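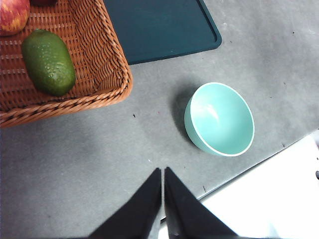

Huleck Extends Fresh Fruit Program to Ulstead Building

Employees at Huleck's Ulstead building will have fresh fruit available throughout the workday beginning in November, the company's facilities office has announced. The program has operated at the Tello building since last spring and will now serve 1005 employees across both locations.

Under the arrangement, baskets of whole fruit will be set out in the shared kitchen on each floor by 8:30 a.m. and refilled once in the early afternoon. Apples and avocados will be supplied every week. Other items — pears, plums and citrus among them — will vary with the season. Deliveries will come from Grisedska, the wholesale grocer that already supplies the Tello kitchens.

"Staff at Ulstead asked for this repeatedly in the spring survey, and we are pleased to be able to provide it," said Kevin Rengifo, manager of workplace services. "The avocados were a late addition at Tello, and they are now the first thing to go."

The office has set aside $3420 for bowls, trays and baskets for the six kitchens at Ulstead. Bowls are intended for use at the tables and should be washed and returned to the open shelf by the end of the day. Cut fruit may be kept in the refrigerator if it is covered and labeled with a name; unlabeled containers will be removed each evening.

Fruit that has become too soft to serve will be collected for composting. The Tello building currently sends around 70 pounds of food scraps a month to the county site, and a second collection bin has been ordered for Ulstead.

Employees with food allergies or questions about deliveries may contact the workplace services desk on the ground floor of either building.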